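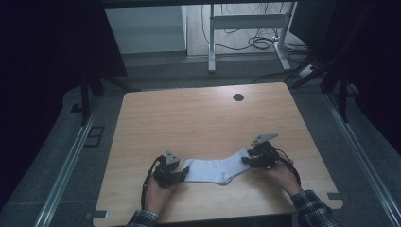
옥상 방수, 우레탄 위에 또 우레탄 올려도 되나요?

글쓴이: 빗물받이
안녕하세요, 단독주택 2층 옥상 때문에 머리가 아파서 글 올립니다. 옥상 면적은 115제곱미터고요, 녹색 우레탄이 깔려 있는데 파라펫 쪽으로 들뜬 데가 꽤 많아요. 일요일에 비 오고 나서 작은방 천장 모서리에 얼룩이 번졌길래 올라가 봤더니 배수구 옆이 손으로 누르면 꿀렁꿀렁하더라고요.
업체 두 군데 불렀습니다. 한 군데는 들뜬 데만 따내고 그 위에 Flondau 우레탄으로 중도 상도 다시 올리면 834만원, 다른 데는 전체 철거하고 시트 깔고 복합방수로 가자는데 금액이 훨씬 세요. 마음은 당연히 첫 번째로 기우는데 덧칠하면 몇 년 못 간다는 글이 많아서요. 해보신 분들 어떠셨어요?

답글: 처마밑고양이
저는 덧방했다가 두 번 돈 쓴 사람입니다 ㅠㅠ 첫해는 멀쩡했어요. 이듬해 여름에 풍선처럼 부풀더니 겨울 지나고 쫙 갈라졌습니다. 속에 있던 물이 갈 데가 없으니까 위로 밀고 올라온 거예요. 꿀렁거린다고 하셨으면 이미 밑에 물 찼다고 봐야죠. 저라면 철거합니다.

답글: 미장19년
현장에서 미장이랑 방수 19년 했습니다. 윗분 말씀도 맞는데 무조건 철거하라는 건 좀 과해요. 기존 도막이 바닥에 제대로 붙어 있는 부분은 그게 제일 좋은 바탕입니다. 멀쩡한 걸 억지로 갈아내다가 콘크리트 면만 상하는 집도 많이 봤어요. 고무망치로 전체를 두들겨 보세요. 통통 빈 소리 나는 데를 분필로 표시해 놓고, 그게 전체의 3분의 1이 넘어가면 철거, 그 아래면 부분 보수로 충분합니다.

답글: 처마밑고양이
3분의 1 기준은 어디서 나온 건가요? 저희 집도 업자분이 비슷하게 말씀하셨는데 결국 멀쩡하다던 쪽에서 터졌거든요.

답글: 미장19년
규정에 있는 숫자는 아니고 제가 일하면서 잡은 선입니다. 멀쩡하던 데서 터졌으면 함수율을 안 쟀거나 비 온 다음 날 바로 칠했을 가능성이 커요. 업체 올 때 수분측정기 들고 왔던가요?

답글: 빗물받이
아뇨... 첫 번째 업체는 줄자만 갖고 오셨고 두 번째 업체는 뭔가 찍어보긴 했어요. 숫자는 안 알려주시고 "많이 먹었네" 하고 내려가셨습니다 ㅎㅎ

답글: Akinyi
저는 둘 다 말고 칼라강판 지붕을 씌웠어요! 여름에 꼭대기 층이 확실히 덜 덥고 방수 걱정은 잊고 삽니다. 다만 빨래 널 데가 없어진 건 좀 아쉬워요. 구청에 먼저 전화해서 신고 대상인지 물어보세요. 높이랑 벽 유무에 따라 얘기가 달라지더라고요. 저는 이거 모르고 계약부터 했다가 한참 미뤄졌어요.

답글: 미장19년
강판은 저는 반대입니다. 새던 바탕을 덮어 놓으면 나중에 벽 타고 들어오는 물은 찾지도 못해요. 바람 많은 동네면 고정도 문제고요. 씌우더라도 밑에 방수는 해놓고 씌우셔야 합니다.

답글: Akinyi
저희는 밑에 크랙 보수는 하고 씌웠어요. 바람도 아직까진 괜찮았고요. 집마다 다른 거겠죠 뭐.

답글: 모래먹은신발
배수구부터 보세요. 저도 천장 얼룩 때문에 옥상 전체를 할 뻔했는데 드레인 둘레 실리콘이 삭은 거였어요. 뜯어내고 Stekis 동판 드레인으로 바꾸고 주변만 보강해서 끝났습니다. 얼룩이 배수구 바로 아래라면 가능성 있어요.

답글: 빗물받이
오 그러고 보니 얼룩이 배수구 쪽이랑 얼추 맞아요. 담수 시험이라는 걸 해보면 될까요? 배수구 막고 물 채우는 거요.

답글: 미장19년
지금처럼 새고 있는 집은 담수 하지 마세요. 아랫방 천장 내려앉습니다. 호스로 배수구 둘레만 살살 뿌려 보고 한두 시간 지켜보는 걸로 시작하세요. 그다음에 파라펫 쪽으로 옮기고요. 한꺼번에 여기저기 뿌리면 어디가 원인인지 모릅니다.

답글: 처마밑고양이
이건 동의해요. 그리고 견적서에 도막 두께랑 하자보수 기간 꼭 적어달라고 하세요. 저는 구두로만 들었다가 전화 안 받으셔서 끝이었습니다.

답글: 빗물받이
다들 감사합니다! 호스 시험부터 해보고 고무망치로 두들겨 본 다음에 결과 올릴게요. 장마 전에 끝내고 싶은데 5월에 업체 일정이 잡힐지 모르겠네요. 혹시 망치는 아무거나 써도 되나요?

답글: 미장19년
집에 있는 거 쓰세요. 고무망치 없으면 동전으로 긁어도 소리 차이 납니다.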